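Blog maintenance, August

Spent the evening on the export. The old host, Harkik, closes free accounts at the end of the month, and I had put this off since spring. The export tool produced 682 posts in one XML file, drafts included. I had forgotten the drafts. 15 of them are nothing but a title.

Comments came over in a separate file and lost their threading. Replies now sit in plain date order, so Judit's long argument with Etelka over trailing slashes reads as two people talking past each other. It read much like that before. I left it alone.

Broken links are the larger job. The checker stalled twice on the archive pages and finished on the third run, with the timeout raised. Most failures point at Bedov, where half the people I used to read kept their sites. Akinyi moved hers in time and left redirects. Zdislava's is gone, and the copy I have of her last post is a print-to-file with the sidebar over the text.

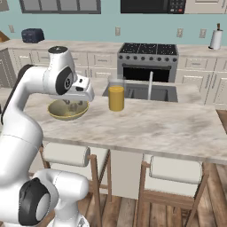 Categories are next, and I have been avoiding them. I started the blog with four and ended with a list that no longer fits on one screen, much of it duplicates that differ only by a capital letter. The plan is to merge the duplicates first, then drop anything used once. Header colors can follow the categories — one muted shade each, nothing bright. For the household posts I will try the olive-yellow of the bowl on the marble counter, with the paler greenish gold inside it for the link hover. Contrast on white will probably be too low for body text, so it stays in the header band.

Open question is whether to keep posting once the move is done. Erzsébet wrote to ask the same thing. I told her the archive comes first. An archive with working links has some use even if nothing is added to it, and I look things up in mine more often than I write in it.

To do: set the feed redirect before the account closes, test the search index, mail Zdislava at the old address and ask whether she kept her originals. Stopped at 11:40.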